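Ticket 123 — Left arm stops short of the lemon
Project: Jesia (Drirkville robotics club, tray-packing task)
Priority: medium
Status: open

Problem: Right arm picks the can with no trouble. Left arm is supposed to pick the yellow lemon and put it in the tray. It stops short and closes on nothing. Failed 3 of 10 tries on Sunday, all with the cookie box near the lemon.

Already tried:
- Restarted the left arm controller. No change.
- Dropped left arm speed to 80 percent. No change.
- Reran the Caldeira calibration script. It finished without errors, but the next try missed the same way. 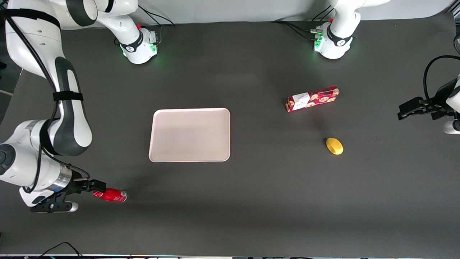
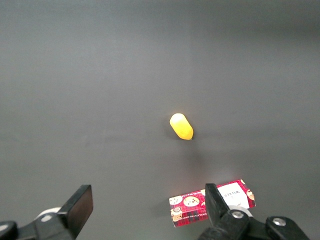
Table view, then wrist view. Lemon and cookie box are in both.

Update, 4:15 p.m.: Took the box off the table and ran the lemon alone. Every pick was good. Put the box back and got a miss on the second try. The detector log shows one large region covering the box and the lemon — the target point lands between them.

Update, 5:00 p.m.: Raised the color threshold for yellow. Better, but the log still merges the two when they are close together. Saved the settings under the Drodlow profile so the old ones are not overwritten.

Next: split the region by color before picking the target point. Please leave the table camera where it is until this is closed.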